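4.2 Vorführungen als Erhebungssituation: der Besuchstag in Musberg

Grundlage dieses Abschnitts sind Feldnotizen vom Besuchstag des Projekts Tendport am Standort Musberg (4. Januar 2023) sowie die 201 Rückmeldebögen, die dort am Ausgang eingesammelt wurden. Die Bögen wurden uns vom Veranstalter überlassen; auf ihre Gestaltung hatten wir keinen Einfluss. Das ist für die Auswertung nicht unerheblich. Sieben der neun Fragen ließen sich nur zustimmend oder sehr zustimmend beantworten, und das Freitextfeld stand auf der Rückseite.

Der Rundgang bestand aus zwei Stationen. An der ersten liefen auf einer Leinwand Küchenaufgaben in der Simulation, an der zweiten wurde Hardware gezeigt, allerdings im Stillstand. Die Moderation ging zwischen beiden Stationen so fließend über, dass mehrere Besucher später in den Bögen von einem Roboter schrieben, den sie »beim Kochen gesehen« hätten. Gesehen hatten sie eine gerenderte Küche. Wir halten diese Verschiebung für den wichtigsten Befund des Tages — wichtiger jedenfalls als die Zufriedenheitswerte, die der Veranstalter im März veröffentlichte.
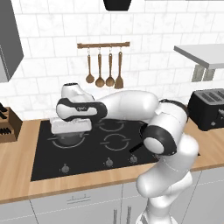 Abbildung 3: Simulierte Küchenumgebung mit Roboterarm am Kochfeld.

Was eine Vorführung belegt, hängt davon ab, was das Publikum als gelungene Ausführung akzeptiert. Hrnčiar, die in Musberg eingesetzte Auswertungssoftware, meldet am Ende jedes Laufs lediglich einen binären Wert. Auf der Leinwand erschien dazu ein grüner oder roter Balken, den die Moderation kommentierte. Welche Bedingung den Balken umschaltet, wurde nicht gesagt und auf Nachfrage mit dem Hinweis auf die Projektdokumentation beantwortet. Gerade bei Anordnungen wie in Abbildung 3, wo ein weißer quaderförmiger Block quer auf dem dunkelgrauen Topf liegt und die Hand seitlich gedreht dagegendrückt, wäre die Bedingung aber entscheidend. Zählt die bloße Auflage des Blocks, der Kontakt zwischen Hand und Block oder die Lage des Topfes auf dem Kochring? Je nach Festlegung kann derselbe Zustand als Erfolg oder als Fehlschlag gelten. Ein Standbild entscheidet das nicht, und die Vorführung tat es in Musberg ebenso wenig.

Hinzu kommt die Auswahl der Läufe. Nach Angaben des Projekts umfasst das Archiv 991 simulierte Durchgänge, gezeigt wurden davon 21. Nach welchem Kriterium sie ausgewählt worden waren, blieb offen. Eine Zufallsauswahl erscheint uns wenig plausibel, denn der rote Balken war während unserer gesamten Anwesenheit nur zweimal zu sehen, beide Male mit vorbereiteter Erläuterung. Ein Antrag auf Einsicht in die vollständige Liste ist bis zum Abschluss dieses Manuskripts unbeantwortet geblieben.

Am Standort Prarnamstead, den wir zum Vergleich heranziehen, wurde anders verfahren. Dort durften Besucher die Nummer eines Durchgangs selbst nennen, worauf dieser ungekürzt abgespielt wurde. Die Stimmung war merklich schlechter, die Nachfragen waren genauer. Ob das an der freien Wahl lag oder an dem fachlich stärker vorgebildeten Publikum, können wir anhand unserer Notizen nicht trennen. Rückmeldebögen gab es in Prarnamstead keine, ein quantitativer Vergleich entfällt daher.

Für die weitere Analyse werten wir die Musberger Bögen deshalb ausschließlich als Material darüber, wie über die Vorführung gesprochen wird. Aussagen zur Leistungsfähigkeit des Systems leiten wir aus ihnen nicht ab — auch dort nicht, wo der Veranstalter es in seiner eigenen Zusammenfassung tut. Die Kodierung der Freitexte ist in Abschnitt 4.3 beschrieben.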